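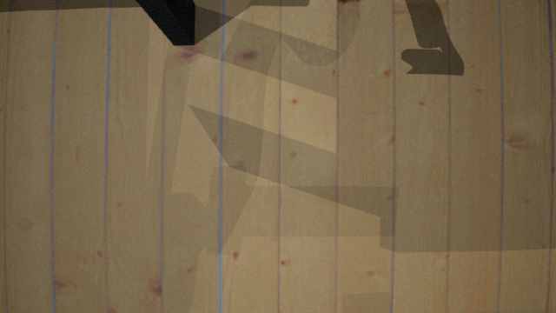 4 min read

Sallden Flooring will move its softwood plank production from Utden to a rebuilt mill in Dunmore in November, the company told distributors on Wednesday. The change affects all solid boards sold under the Curkik name. Engineered boards and stair parts will continue to ship from Utden.

The Dunmore mill has been closed to production while two drying kilns were replaced and the planing line was rewired. Sallden said the kilns have passed their empty-load checks and are now running trial charges of graded lumber. Boards from those trials will not be sold.

The main technical change is in the drying schedule. Curkik boards are currently dried to a target moisture content of 9 percent, which suits much of the region for most of the year but leaves the wood wetter than a heated house in winter. At Dunmore the target drops to 7 percent. A conditioning stage follows, in which steam is introduced at the end of the cycle to even out the difference between the shell and the core of each board.

Solid softwood shrinks across its width as it gives up moisture, and very little along its length. A floor laid too wet opens gaps in the first heating season. A floor laid too dry takes on moisture in summer and pushes against the walls. The lower target moves the risk from the first case toward the second, and the company's revised installation sheet reflects that. It calls for a wider expansion space at walls parallel to the boards, and it no longer permits installation tight to masonry.

"Most of the complaints we log are about gaps, and most of those come in after the heat has been on for a few weeks," said Sheila Sowerby, technical manager at Sallden. "We can't control the humidity in a house. We can control what leaves the kiln, and we can be clearer about how long the boards should sit in the room before they are nailed."

The acclimation period in the new sheet depends on a meter reading. Installers are asked to measure the subfloor and a sample of boards from each bundle, and to begin work only when the two are within the stated tolerance. The old sheet gave a flat number of days. Sowerby said that number was often treated as a maximum, and that bundles were sometimes left wrapped for the whole period, which has almost no effect on the wood inside.

Grading rules are also being revised. Sound, tight knots will still be allowed in all three Curkik grades, with limits by diameter. Loose knots and knots that break an edge will be rejected from the top two grades and filled in the third. Color variation between boards is not a grading factor for unfinished stock and will not become one. Sallden noted that pale softwoods darken with exposure to light, and that rugs and furniture should be shifted now and then during the first year if an even tone is wanted.

The tongue-and-groove profile has been recut. The new tongue is slightly shorter and has a small relief on its underside, which lets the top edges close before the lower edges meet. Old and new boards will not fit together reliably. Distributors holding mixed stock have been told to keep the two apart and to check the profile code stamped on the bundle tag before filling an order. Customers who need to extend an existing floor can order the old profile from Utden until remaining stock is gone, and after that as a custom run with a minimum order of 2,000 square feet.

At full output the Dunmore line is rated for up to 200 bundles a shift. The company plans to run one shift through the winter and to decide on a second in spring. Sallden did not give a cost for the rebuild.

Staffing details were limited. The company said operators at Utden had been offered positions at Dunmore or on the engineered line, and that the offers remain open. It did not say how many had accepted.

Finishing will stay as it is for now. Factory-finished Curkik boards are coated at a separate plant, and the added truck leg from Dunmore is expected to lengthen delivery on those items — the unfinished boards should see no change. The company is looking at an oil finishing line for the new site but has not ordered equipment.

The revised sheet also covers maintenance. Wet mopping and steam cleaning remain excluded under the warranty. Dry dust mopping is recommended, with a barely damp cloth for spots. Indoor relative humidity should be held within the range printed on the sheet, and gaps that appear in winter should be left unfilled through at least one full year. Filler placed in a seasonal gap is usually crushed or forced out when the boards swell, and it can damage the edges.

Distributors can request the new installation sheet and a cross-section sample of the recut profile by quoting bulletin 553. Orders placed before the changeover will be filled from Utden stock unless the buyer asks otherwise. Existing warranties are not affected by the move.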